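STIDPORT – The detective who runs the property crimes desk at the Stidport Police Department has a number he likes to repeat. Burglaries reported in the Hanrahan district fell 13 percent last year, and he gives the credit to Perkex, the software that tells patrol officers which blocks to drive past and when.

He agreed to talk on condition that his name not be used. He picked the coffee shop, arrived early and had the printout folded in his jacket.

"Thirteen percent," he said, and put a finger on it. "You can argue with a lot of things. You can't argue with that."

I asked what the drop was in Zasach, the neighborhood across the river, where officers have never used the program. He looked at the sheet for a while. Burglaries there fell 10 percent.

"Different place," he said. "Different housing. More people home in the daytime."

That may be so. The department has not published a comparison that would settle it, and the company's own brochure doesn't mention Zasach at all.

The detective has been with the department long enough to have seen other systems come and go. One was a color-coded wall map. Another was a tip line that mostly collected complaints about parking. He laughed about both of them. When I asked why this one was different, he stopped laughing.

"It learns," he said. "Every report goes in, and it gets better."

Better at what, though? The program is fed by reports, and reports depend on who bothers to call. A man whose garage was broken into twice on the same Hanrahan street told me he phoned the first time and skipped the second. As far as Perkex knows, the second break-in did not happen.

The detective conceded the point, sort of. "Garbage in, garbage out, sure. But that was true when we did it with pushpins."

He was less comfortable on the subject of arrests. Since October, officers sent to a block on the software's advice have made 5 burglary arrests. He could not say how many of those would have been made anyway, and he doubted that anyone could.

"You're asking me to prove a thing that didn't happen," he said. "If a guy sees a patrol car and keeps walking, where do I write that down?"

It is a fair question – and a convenient one for a company whose contract is up for renewal. The city has not said what a new agreement would cost. The detective said he didn't know and didn't want to.

Would he pay for it himself, if it came out of his own overtime budget?

He folded the printout and put it back in his jacket. "I'd want to see the bill first," he said.

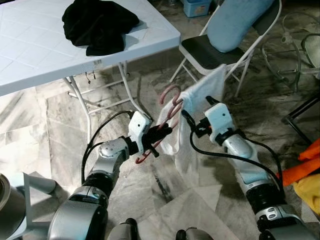
A red plastic hanger held in a black gripper over a marble tile floor.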